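Plindolar update 6: patch notes and save changes

The December build of Plindolar is now live for everyone on the main branch. Players on the test branch have had most of it for a while, but two items were added late and are worth reading before you load an old save.

The largest change is to stamina. Heavy attacks used to take their full cost when the swing landed, so a cancelled swing cost nothing. The cost is now charged when the swing starts. Shield users will notice this most in the Iltavix arena, where the second boss punishes slow recovery. His health has been lowered to 2000 to compensate, and his charge no longer passes through pillars. 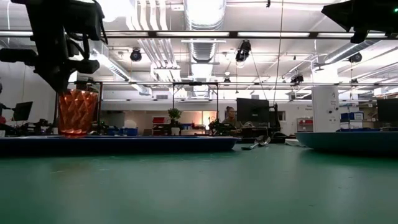 Amber tumbler and dark blue tray on the green tabletop.

Saves made before this build will be converted the first time they are opened. The conversion runs once and cannot be undone — copy your save folder first if you want to go back. Characters carrying more than 100 throwing spears will have the surplus moved to the chest in Plonia harbour. Nothing is deleted.

Schmieder, the smith in the lower town, now repairs armour in one step. His prices are unchanged. The fault that let players sell him the same helmet twice has been closed, and coins already gained that way will stay in your purse.

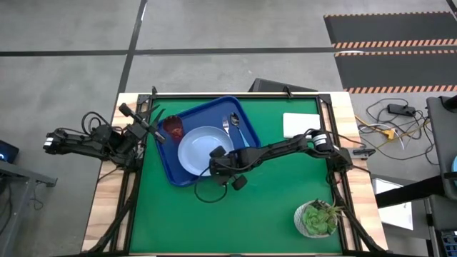 The green work surface, with an arm mounted on either side.

Leonie Rathjen has rewritten the camera code for narrow corridors. The view now pulls in behind the shoulder when a wall is close, and lock-on holds for 2 seconds after a target leaves sight. The old behaviour can be restored under Options, Camera, Classic. Controller users should check their dead zone setting, which the new code reads differently.

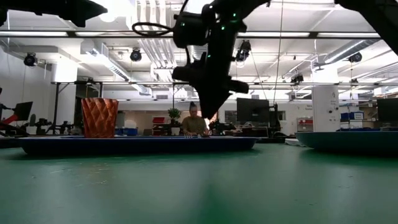
Known faults

Subtitles may run ahead of speech in the temple prologue.

The map marker for the ferry stays lit after the crossing.

Quitting during the Iltavix loading screen can leave the music playing. Closing the game from the desktop clears it.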